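3 Jun 2018

Mixing notes, Flura EP, second session at Bratstead.

Track 2 still too bright in the chorus. Pulled 4 dB out of the vocal at the top end and it sits better, though the s sounds poke through on small speakers. Bass cut below 40, then put back. Kick and bass fight near 300 Hz, so dipped the bass there and left the kick alone.

Choo wants the long fade kept. Brollusero have the artwork and are pressing 799 copies, with masters due in July. Track order not settled.

To do: print the vocal-up version, label the backup drive, re-record the tambourine.

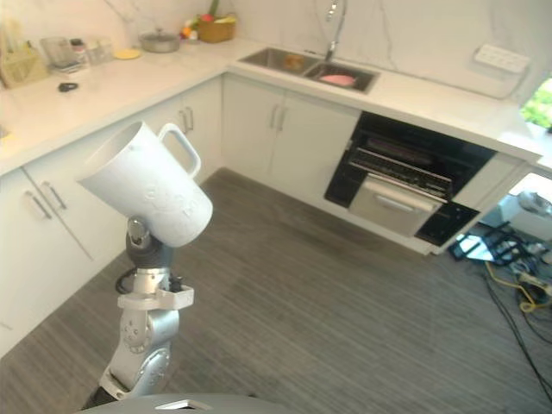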